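Open day notebook, February, slippers in sim 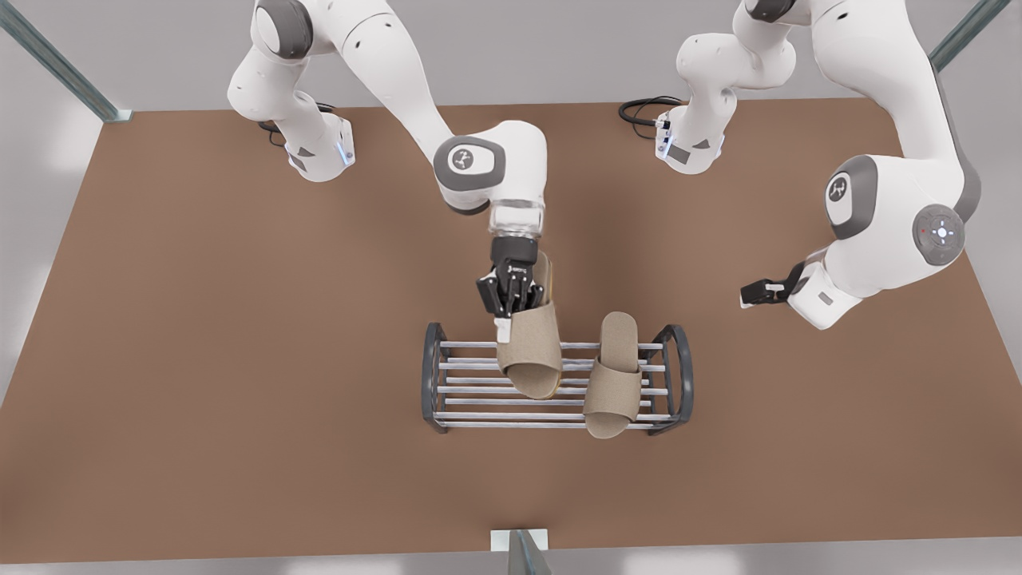 Visitors from Gratmont due at 3, so the morning went to the shoe rack task. Candela wanted the real cell on show. I wanted something that resets when I press a key. We compromised on the simulator on the big screen, and Candela gets to say I told you so at a time of her choosing.

Scene is the usual one: two arms, brown table, small metal rack, one pair of beige slippers. Right arm picks up by the heel strap and sets down on the left half of the rack. Seed 94 is the pretty one. Seed 123 flings a slipper at the floor with real conviction, do not load it in front of guests.

Josphat did the talking. First question was why slippers. Second question was whether it does boots. He said the felt ones are forgiving, and I wrote "boots??" on the whiteboard, where it will stay until somebody cleans it.

A man from Soltness asked what the left arm was for. Fair. In this variant it mostly hovers with its gripper empty, ready for business. Ustyna told him it was "available," and I am stealing that for the report.

To do:
- slipper on the rack sits askew with the strap over the front bars, check whether the scorer minds
- contact friction still at Melaniia's value, ask her before touching it
- rerun the 200 seeds overnight, log to the Clomby share
- find out who promised Gratmont a live demo next time (Maximiliano, I assume)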